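Unit 7: Relapse after treatment for binge eating
Course notes, Casimiro Olmedo, Drustham

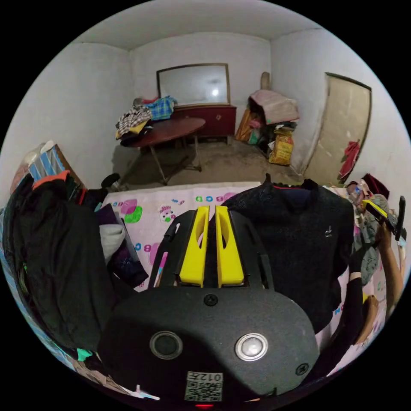 Relapse is measured in different ways, and you need to check the definition before comparing two studies. Some authors count any binge episode in the past month. Others require a return to the full diagnosis. The first gives a much higher rate from the same patients.

The Pondley follow-up, which we use in this unit, enrolled 371 adults who had finished outpatient treatment. They were interviewed at discharge and again 9 months later. Relapse was defined as weekly binge episodes over a period of 30 days. People who missed the second interview were left out of the main analysis. Think about what that does to the result if those who drop out are doing worse than those who stay.

Terms to know

Remission: no episodes for the period set by the study.
Recovery: remission that has lasted, with normal eating and no strong worry about weight. Kuusk adds social functioning, Zinton does not.
Lapse: a single episode. In the treatment manual, patients are taught to expect lapses and to go back to regular meals the same day.

Meal pattern

Most programs start with three meals and two or three snacks at fixed times. Long gaps without food are a common trigger, and skipped breakfasts are often the first change seen in food diaries before a relapse. The diary should record time, place and amount. Calories are not recorded.

Reading for next time: Kuusk, chapter 4, and the methods section of the Pondley paper. Bring a one-page note on how each handles missing data. The January handout has the old definitions, so please use these.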